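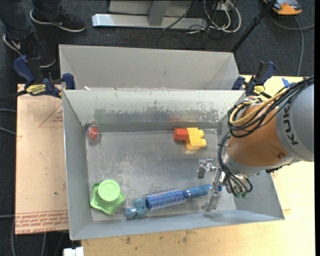
Print this page | E-mail this page

Filed under: News > Press releases > Automation, Service and Maintenance

FOR IMMEDIATE RELEASE

Kokkonen opens up the service book for the Nindix bin cell

Set-up sheets, daily checks and repair notes free to download from today

PLOLADBERG, 2021-10-30. Kokkonen, the robot service workshop in Ploladberg, has put out the complete service book for Nindix, its bin-picking test cell. All 103 pages. Set-up, daily care, what breaks and how it gets mended. No registration, no newsletter to sign up for. Print it, cut it up, tape the bits you need to the side of the control cabinet.

Nindix is a small cell. One arm, one two-finger gripper, a pair of grey sheet-metal bins end to end on a wooden tabletop, bar clamps at the sides holding the lot still. The arm reaches over the wall of the front bin, picks up household things and toys, and puts them down again. It gets switched on most mornings and that is where the book comes from: the notes the people running it wrote to each other.

"We had a folder, and then a second folder, and half of the pages said ask Joonas," said Hanne Manninen, head of service at Kokkonen. "Joonas went on leave. So we wrote it down properly."

What's in it

Part one is bolting down and lining up. Short. Bins first, then clamps, then the arm gets taught where the bins are, in that order every time. The clamps go near the join between the two bins, one each side, jaws on the bin edge. Tighten a bit left, a bit right, then left again. Do it all on one side first and the front bin creeps, and a bin that has crept is a bin with its corners in the wrong place. The book gives a corner check: drive the lower fingertip slowly to each inside corner at low speed, stop short, look at the gap. If one gap is different from the others go back to the clamps before touching the program. Aatos Koivisto wrote this part and has underlined that sentence in the original. Underlining kept.

Part two is the cable dress, and it is the longest by some way. Black cables over the top of the arm, a thicker yellow one running with them, thin hoses down past the wrist to the green fittings by the gripper. Everything has to reach the far corner of the bin and come back again without catching on a wall. Too short and it pulls at the fittings. Too long and the loop sags and rubs along the rim. The method is dull and it works: wrist into the worst pose first, all cables loose, then tie from the gripper end backwards. Never tie at home position. Then run the arm through all the corners by hand with someone watching the loop and nothing else.

Part three, the gripper. Silver metal, upper finger on a bent bracket with a flat tip. Upper and lower tips are different and they wear differently, so they are on separate lines on the check sheet. Tips off, wipe, look at the edges under a lamp, tips back on, screws marked with a paint pen. Ten minutes if you have the right hex key to hand. The page after that is a list of places people have left the hex key.

Part four is about the bins themselves, which most manuals skip. Scratched floors are fine. Leave them. Worn coating on the inside walls is another matter, as the worn patches go dark while the rest stays pale, and the metal throws back coloured reflections from whatever is lying near it. A red toy can leave a red smear of light on the wall behind it. The picking software at Kokkonen has at times taken a liking to such smears and gone after them. The book says how the team checks for it: empty bin, lights as normal, then one bright object moved along the wall a little at a time, with the software's guesses on screen. Where it guesses wrong, mark the place on the bin plan. Repaint or live with it, up to the user. Kokkonen lives with it, mostly. "A customer's bin will be in worse shape than ours," said Koivisto.

The February repair

One chapter goes through a single repair start to finish. In February the cell began dropping things. Not all things. Long ones with handles, mainly, and only at the far end of the bin. First guess was the tips. New tips went on, still dropping. Second guess was the program, and a day went on that. Third guess, which should have been first, was air. A thin hose had been tied a shade too tight above the wrist, and when the arm stretched out the hose kinked and the grip went soft.

The fix was one cable tie. The chapter is six pages long becuase it has all the wrong turns left in, with the reasons they looked right that morning. Joonas Valtonen, the technician who found it, asked for them to stay.

"You read a normal repair note and it says hose kinked, hose freed, cell running," said Valtonen. "Fine. But the next person starts where I started, at the tips. I would like them to see me being wrong for a day and a half and then go and look at the hose."

After the repair the cell was given a long run on the standard test set before it was handed back. 542 picks, arm stretched to all four corners, no drops put down to air. The run log is printed in full at the back for those who like that sort of thing.

The test set

Asked for a lot, so it gets its own section. The team keeps a box of ordinary objects that are awkward in different ways. A blue round hairbrush, bristly at one end, smooth at the other. Toy building blocks joined together, red to yellow. A light green plastic piece with a wavy base and a round cap on top. A small clear container with something red inside. A little blue toy with rounded lobes. Nothing special about any of it and readers can swap in their own. What matters is that the same things go in after each repair, and that they go in the corners as well as in the middle.

The hairbrush is the one to start with. Lay it at a slant along the near wall and pick it by the handle. If the lower finger comes down clean over the handle the line-up is good enough to carry on. If it lands off to one side, back to part one.

Daily care on one sheet

The page Kokkonen expects most people to print. Taken from the book as is:

Power off at the cabinet before hands go in the bins. Every time, also for scraps.
Scraps and fluff out of the bins, also off the rim at the join.
Clamps: hand on each, try to move it. If it moves, corner check.
Fittings at the gripper: push in, tug, listen.
Cable loop: look for shiny spots where it has rubbed.
Tips: look. Full wipe once a week.
Tabletop clear where the arm passes.
Cables on the floor pushed back under, nobody to stand on them.
Hairbrush test. Write the result down even when it's fine.

"The last line is the one people skip," said Irja Koskela, who looks after the cell log. "Then something goes wrong and there's three weeks of blank paper and I can't tell you when it started."

Who it is for

Colleges, small workshops, anyone with one arm and no service contract. The book assumes you can use a hex key and can jog a robot safely, and have had the safety training for your own machine. It doesn't replace the maker's manual. Where the two disagree, follow the maker and drop Kokkonen a line, please.

A first reader outside the workshop was Eero Räsänen, who teaches automation at the training centre in Pirnevwood. His students set up a bin cell of their own using a draft of part one and sent back a fair number of corrections, most of which are in. The diagram for the left clamp was upside down. It isn't now.

"They got stuck on the cable section, and they were right to," said Räsänen. "It was written by people who had already done it. The new version has the poses drawn."

What comes next

A second edition is planned once enough corrections are in. Wanted in particular: notes on other grippers, and pictures of worn bin walls with a word on what the software made of them. Send them in however rough they are, phone notes are fine. Kokkonen will also run two open days at the Ploladberg workshop where visiters can do a strip-down of the gripper and retie the cables under supervision. Dates to follow on the news page. Places limited by how many people fit round the table.

About Kokkonen

Kokkonen repairs, moves and recommissions industrial robots for small and medium-sized firms from its workshop in Ploladberg. Nindix is its in-house cell for testing service methods before they go out to customers.

Press contact

Hanne Manninen, head of service, Kokkonen, Ploladberg. Interviews by phone mornings only, cell visits by arrangement. Closed shoes please.

ENDS

Print this page | E-mail this page

Tags: bin picking, grippers, cable dress, maintenance, service book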